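The Shirt That Comes Back
How a small town laundry cooperative changed what its members expect of their clothes
By Ornella Fontana

The town of Fuvthorpe has had a shared laundry since before most of its residents were born. It occupies the ground floor of the old grain office on the river side, and for decades it was run as such places usually were: coins went in, hot water came out, and clothes were carried home damp in winter. When the lease came up for renewal, the town considered closing it. Instead it was handed over to the people who used it, under the name Pustuletti, after the family whose sign still hung above the door.

The cooperative has since become a subject of interest well beyond the county. Its members wash at lower temperatures than they once did, they wash less often, and they keep their garments longer. These are modest changes. Taken together, they amount to a different view of what laundry is for.

A question of wear

Most discussion of clothing and waste begins at the shop or ends at the landfill. The long middle period, in which a garment is worn and cleaned over and over, receives less attention. Cletus Achterberg, who taught textile care at a trade college before joining the Pustuletti board, regards this as a serious omission.

"People will spend an hour choosing a shirt and no time at all on how it is washed," he said. "Then they are surprised when the collar goes slack."

Cotton jersey, the knit used in most T-shirts, is a forgiving fabric, but it has known weaknesses. Its loops can relax with heat and twist under a fast spin. Dark dyes lose depth through abrasion, as cloth rubs against cloth in the drum. Ribbed collars stretch when a wet shirt is lifted by the neck or hung from a narrow hanger. A member who turns a dark shirt inside out, closes the zippers on everything washed with it, and chooses a shorter cycle has already avoided much of the damage.

The care label offers further guidance, although it is seldom consulted. Many members admitted at their first meetings that they could identify the washtub and the iron but none of the other symbols. The cooperative now keeps a printed chart beside each machine, and new members are walked through it when they join.

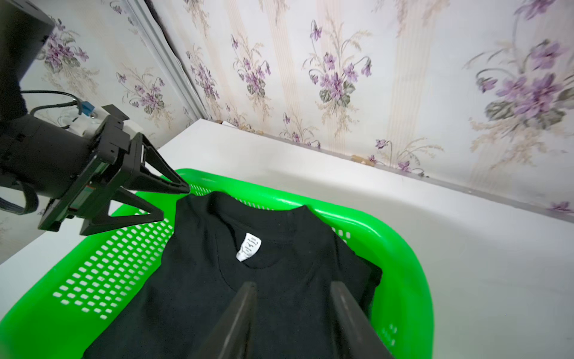 What the label says

The symbols follow a fixed order in most of the garments members bring in: washing, bleaching, drying, ironing and professional care. A number or a set of dots in the washtub gives the highest temperature the maker considers safe. A bar beneath the tub calls for a gentler action. A square with a circle inside refers to the tumble dryer, and a cross through any symbol means that the treatment should be avoided.

Els Hendriks, who leads the introductory sessions, asks members to read the temperature as a ceiling. A shirt marked for warm water may be washed in cool water without harm, and for clothes that are merely worn, cool water is generally sufficient. Towels, bedding used during illness and heavily soiled work clothes are treated separately. The cooperative has reserved two machines for these hotter loads.

There was resistance at first. Several long-standing members held that a cold wash was no wash at all, and one household withdrew over the matter. It returned in March of the following year, after a trial load of its own choosing had been washed cool and inspected at the counter.

The mending table

The second change came about more slowly. Adelmo Cirillo, a retired upholsterer, had been in the habit of sewing on buttons while he waited for his wash. Others began to leave things for him. The board eventually gave him a table under the window, a better lamp and a small budget for thread.

Mending at Pustuletti now takes place on two afternoons a week. The work is plain: seams, hems, buttons, the occasional patch at the elbow. Members are expected to sit with the person doing the repair, and many of them later take up the needle themselves. In its last full year the table handled more than 100 garments, a figure the board reports with some pride -- and with the note that a good number of repairs are surely done at home and never recorded.

The cooperative does not accept every item. Cloth that has thinned across a wide area will not hold a stitch for long, and Mr. Cirillo is frank about it. Such pieces are cut into squares for cleaning, or set aside for patches if the color is sound.

Sorting and folding

Visitors tend to be surprised by the attention given to what happens after the wash. Clothes left in a heap take on creases that then call for ironing, and ironing is a further source of heat and wear. Members are encouraged to shake out each piece, smooth the seams by hand and fold it while it is fresh from the line. Folded pieces go into a basket with open sides, where air can reach them, and heavier knits are kept at the bottom.

Opinions on method differ. Some fold in thirds, with the sleeves brought behind. Others fold once down the middle and have no patience for anything more elaborate. The board has declined to issue a rule.

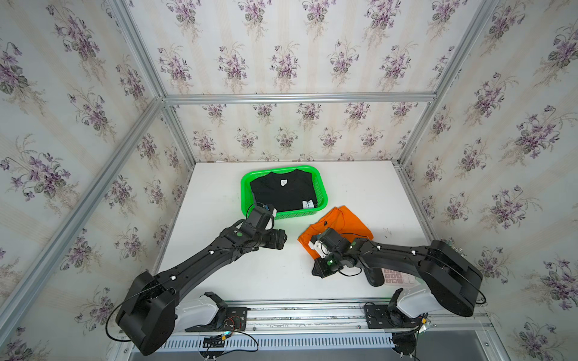 Beyond the river side

Two neighboring towns have asked for help in setting up similar laundries. The first, at Aranda, opened in a former bakery and has adopted the Pustuletti chart in full. The second, at Kama, is still seeking premises. Its organizer, Gerardo Benedetti, has spent several months studying the Fuvthorpe accounts and speaks of them with respect.

The main expense, he has found, is not the machines but the drying. Fuvthorpe has an upper floor with tall windows and a fixed rack along its whole length, and in fair weather the dryers stand idle. Kama has been offered a basement. Mr. Benedetti is inclined to refuse it and wait.

In Fuvthorpe, the board is occupied with smaller matters. The upper windows need new cords. A proposal to extend the mending hours will be put to members at the next general meeting, together with a request for a third hot machine, which Mr. Achterberg intends to oppose.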